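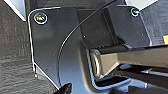

Bernadette Gallagher
Technical Program Lead, Jernarora

FOR IMMEDIATE RELEASE

Jernarora reports bench results for household and shop-floor chores

WERKUNBRIDGE - Jernarora has released the first results from its chore assessment program, which measures how far a single-arm manipulator can get through ordinary domestic and light workshop jobs without a person stepping in. The short finding is that some chores are close to usable and most are not.

The program ran through to the end of May at the company's Werkunbridge site. Over that period the arm made 1819 attempts at 30 chores, split between a household set (wiping a benchtop, folding tea towels, sorting cutlery, putting cups away) and a shop-floor set (binning fasteners, clearing offcuts, returning hand tools to a rack, capping bottles). An attempt counted as complete only if the arm finished without a pause, a reset or an operator's hand on the work.

Seven of the chores met the program's threshold, set before testing at 84 per cent of attempts completed. Five of those came from the shop-floor set. Cutlery sorting and benchtop wiping were the two household chores to pass. Tea towels did not pass in any configuration, and the folding results were the weakest in the program.

"We set the threshold first and left it alone," said Bernadette Gallagher, technical program lead. "If a machine has to be rescued every few minutes, the person in the room is still doing the chore, and they are doing it with an arm in the way. I would not put this equipment in a kitchen on the present figures. I would consider it for fastener binning on a night shift, with conditions."

Causes of failure

Failures were logged by cause. Poor grasp selection made up the largest group, followed by loss of view, where the gripper or the held item blocked the wrist camera at the moment of contact. Much of a wrist camera's field can be taken up by the arm's own hardware: bracket plate, screw heads, cable, joint cap. Whatever is left over has to show the work. In cup handling, the arm frequently closed on a handle it could no longer see.

A second fixed camera reduced these failures on the rack and bottle tasks. It made little difference to folding, where the difficulty lies in estimating the state of the cloth.

Cable routing was the other recurring item. A cable that crosses the wrist changes position as the joints turn, and in early sessions the control software treated that movement as movement in the work area. Vastemska, which supplied the control software, has since added a mask for known parts of the arm. The mask must be redrawn whenever a bracket or cable is refitted. Jernarora regards this as acceptable in a laboratory and unsuitable for a home.

Cycle time

Speed was recorded but did not count towards the threshold. Across the chores that passed, the arm took longer than a trained adult in every case. The gap was narrowest for bottle capping and widest for benchtop wiping, where the arm repeated strokes over areas it had already covered. Set-up time was excluded from these measurements and took around 30 minutes for each change of chore.

Access to results

The attempt log, failure codes and chore definitions will be available on request to employers, aged care providers and training organisations. Individual attempts can be replayed from the wrist camera recordings at the Werkunbridge site by appointment.

A second round will be carried out with Dolan, a contract packing business that will provide workshop space and a standard shift pattern. It will drop the chores with the lowest completion rates, with the exception of tea towel folding, which stays in as a reference task. Lighting will not be controlled - the first round used fixed overhead lighting, and reflections from bare metal have not been properly tested.

Enquiries: Bernadette Gallagher, Jernarora, Werkunbridge. Calls returned between 9 am and 4 pm.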